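FOR IMMEDIATE RELEASE

Mar 22, 2025

# Shared workshop in Kullcombe releases plans for a home-built kitchen arm

**KULLCOMBE** – Unilside, a members' workshop in Kullcombe, today released the full plans for Cikthorpe, a small robot arm meant to be built at home or on a shared bench. The release includes cutting drawings, printable part files, a wiring plan, the control software and a simulated kitchen for trying out moves before any metal is cut. All of it can be downloaded at no charge.

Cikthorpe is a bench-mounted arm with a two-finger gripper. It was designed by members over 39 build nights, using a drill press, a small lathe and two desktop printers. The design does not call for any machine that a typical shared workshop would not have. A builder working at home can have the base plate and the shoulder bracket cut by an outside shop from the drawings supplied.

The first complete arm was put together in the back bay at Unilside and is still in use there. A second is being built from the release files alone by members who did not work on the first one. They have found nine errors in the drawings so far. All nine have been corrected in the files released today.

## Simulated kitchen included

The software package comes with a simulated kitchen that runs on an ordinary home computer. Builders can load the arm, move it with a game controller or a script, and save each run for later. The wrist view is rendered at the same angle as the small camera that mounts behind the gripper on the finished arm, so settings worked out on screen carry over to the bench with few changes.

Most of the time spent on the simulator went into close work, where the gripper is within a hand's width of something and the wrist view shows only part of it. Countertops and panels in pale colors gave the software the most trouble. The white marble counter was kept in the release for that reason, along with objects that have fine surface patterns.

Members recorded 2,977 simulated runs while the software was being written. Of these, 2,000 are included in the download as a starting set. The rest were made with an older version of the gripper and were left out.
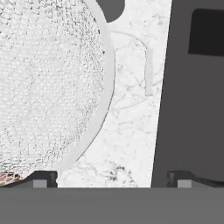

## What is in the plans

The drawings cover 184 parts, counting each bolt size once. Every part is marked as printed, cut or bought. Printed parts fit on a bed of the common desktop size, and none of them needs support material except the wrist housing.

The gripper body is a single flat piece with the two fingers mounted along its front edge. Each finger is held by two screws and can be changed without taking the body off the wrist. Files for a longer finger and a padded finger are also in the folder. The padded version has been used less and should be treated as a draft.

The joint motors are supplied by Dönmez, which also lent the workshop a set of spare gearboxes during testing. The mounting holes in the shoulder and elbow brackets match the Dönmez pattern. Builders who want to use other motors will need to redraw those two brackets, and a blank version of each is provided.

The wiring plan uses one power supply and one data cable along the arm. An emergency stop button is part of the basic build and is not listed as an option. The software will not start the motors if the button is missing from the circuit.

## Known limits

Cikthorpe is a hobby build. It has not been certified for use in a business, a school or a commercial kitchen, and it should not be run without an adult in the room. It is not sealed against water. The arm must be bolted to a bench or a solid counter; clamps were tried and they slipped.

The elbow joint gets noisy after long use. Members think the cause is the printed spacer and are testing a turned one. The new drawing will be added to the folder when it is ready.

The simulator does not model cables. A move that works on screen can still snag the data cable on the real arm, most often when the wrist is turned past its halfway point. The guide asks builders to make the first run of any new move at the slowest speed setting.

## Availability

The plans, software and starting set of runs are available now from the Unilside project page. The guide is in English and is supplied as plain text and as a printable file. Corrections can be sent through the form on the same page.

Unilside will hold an open build day in June for people who have started an arm and want to use the drill press or the lathe. Places are limited by bench space. Visitors should bring their own parts and eye protection.

## About Unilside

Unilside is a shared workshop in Kullcombe with areas for wood, metal, electronics and printing. It is run by its members and paid for by monthly dues. Press questions can be sent to the workshop's front desk.

###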